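4.2 Shirt folding on a bed

Second task in the Trilier set. A bed is harder than a table: the sheet moves with the cloth, the mattress gives under the fingers, and a shirt pressed down too hard drags the sheet along with it. Start state is a crumpled T-shirt, dropped anywhere on the sheet. Other objects on the bed are left where they are, and so are people in the room. We wanted homes, with whatever a home has in it.
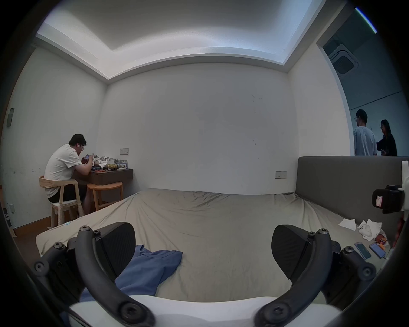

Each demo is recorded from both hand-held grippers plus a head view. 218 demos in total, cut to up to 400 steps each. Demos where the cloth slipped out of one jaw were kept if the operator picked it up again, otherwise dropped. Labels for phase (find corners, lift, lay down, fold) were done by hand by R. Karppinen and V. Aguirre, who both labeled a shared subset; most of the disagreement was over where lift ends. We use the earlier mark.

The lift matters most. With both upper corners pinched the cloth hangs in a shape the head view can read, and the policy can then plan the lay-down from there. Wrist views alone are poor at this point, mostly fabric. 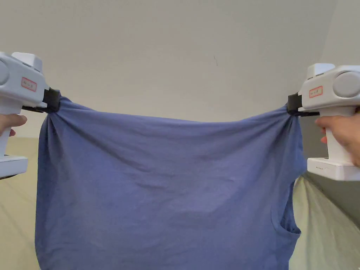 Baselines: Buka (wrist views only) and Nimuvness (head view only), both retrained on our data with the same split. Buka gets stuck between lift and lay-down, often re-graping a corner it already holds. Nimuvness lays down fine but misses the first pinch. Ours uses both views, 2 past frames per view, no depth. Same settings as for the towel task, nothing tuned again.

Lay-down quality was scored from the last head frame before the first fold. Outline only; small ripples inside the shirt are ignored, a sleeve sticking out is not.

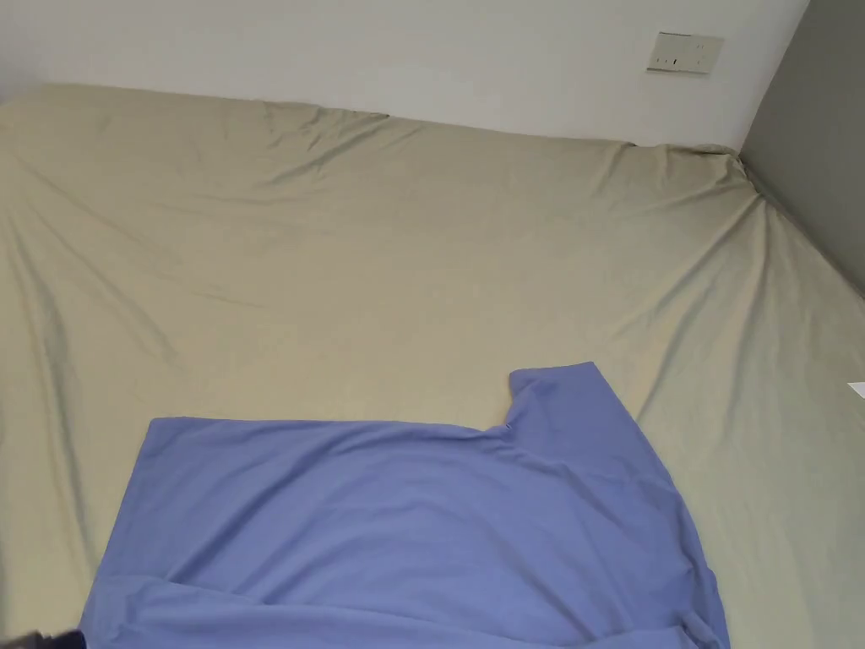

Hem folds are still a weak spot. Layers look alike from above and the low contrast between top and bottom layer hurts the fold line estimate. The Esquivel loss helps a bit here but slows down training, see the ablation.

Figure 4. Shirt folding on a bed, views from the gripper and head cameras.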